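Newsletter > June > From the Kitchen Table

My year of not buying lunch

Hello again from Garkemmont! I promised last time that I'd report back on the packed lunch business, so pour yourself something and settle in, because I have thoughts.

For those who missed it, I decided last June that I would stop buying lunch near the office. There was no grand reason. I'd been standing in line at the sandwich counter on Runberg, holding a limp turkey wrap, and I thought, I could make a better one of these half asleep. And most mornings since then I've been doing it half asleep, at 6:30, in slippers.

The first month was awful. I kept making things I thought a sensible person would eat, which meant a lot of dry quinoa, and by noon I'd be looking at it with real dread. What saved me was giving up on recipes and just cooking too much supper. A pot of lentil soup makes 5 lunches. Leftover roast chicken goes into everything (try it cold with mustard and pickles on rye – so good). I've also stopped being shy about beans on toast, which travels better than you'd think if you keep the toast separate and use the office toaster.
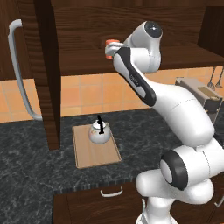

Sunita Mahmoud wrote in to say that she tried the same thing for two years and the only part that ever beat her was the washing up, until she and Darnell agreed that whoever ate the lunch washed the box that same evening, before sitting down. She adds that soup should never go in a box with a clip lid, and that her good gray coat is the proof.

I'm with her on the soup! I use a wide-mouth jar now, filled with boiling water for a few minutes first and then emptied, and the soup is still properly hot at noon. The washing up I have no answer for. I left a jar of chili in my desk drawer over a long weekend and I'd prefer not to go into it.

As for money, I put what I would have spent into a separate account, and I'm sitting at around $1,000 after groceries. I'd planned to be very grown up about it. Instead I'm looking at a little trip to Lyons with my sister in the fall, where I fully intend to buy lunch every single day.

Do I miss the sandwich counter? A bit, mainly for the walk. So now I eat at my desk a little early and take the walk anyway, down past the library and back, and I get home in a much better mood than I used to.

Next time I want to talk about freezer labels, so send me your systems, or your confessions if you don't have one. Mine is currently masking tape and guesswork, and last night's "beef stew" was plum sauce.

– Tamsin

More from the Kitchen Table
Three things to do with a tired cabbage
Vaughn Abernathy's no-fuss oatmeal bread
Is it worth buying the big bag of rice?
Sille's cold cucumber soup

Contact the newsletter | © Garkemmont Neighbors | Back to top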